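**Review call, Trusier stair and bedding package — September**

Present: Josefien Van Hecke (chair), Fahad Cheema, Cristóvão Seixas, Saqib Yousafzai (minutes)
Apologies: Fahad Orakzai

**1. Previous actions**

Powell renewal closed. Dornico quote still outstanding — carried over.

**2. Step module**

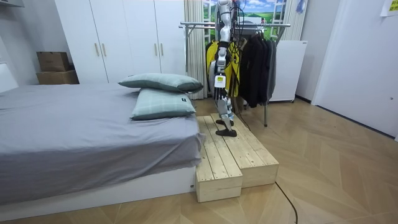
Cheema reported on the trial license from Girkari, which covers 60 days, 22 of them used. The step module accepts a rise table entered by hand. Seixas asked whether a slatted top, as on the higher pine block, needs its own contact setting. Vendor manual gives one value for all wood surfaces. Cheema to request the slat figure in writing. Van Hecke noted that tether routing is missing from the install guide and should be a condition of purchase.

**3. Bedding module**

Priced separately, minimum term 3 months. Seixas considers the term acceptable if support hours are included. 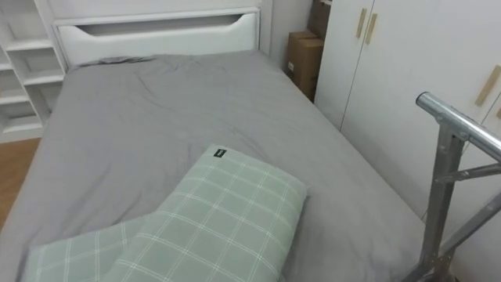
Support is quoted at 50 hours per term, unused hours not carried forward. Yousafzai asked for the overage rate; not in the quote. Van Hecke will not sign either module until the rate is stated.

**4. Actions**

- Cheema: slat contact setting, tether routing text
- Seixas: overage rate, bedding module
- Orakzai: chase Dornico

Closed 11:40.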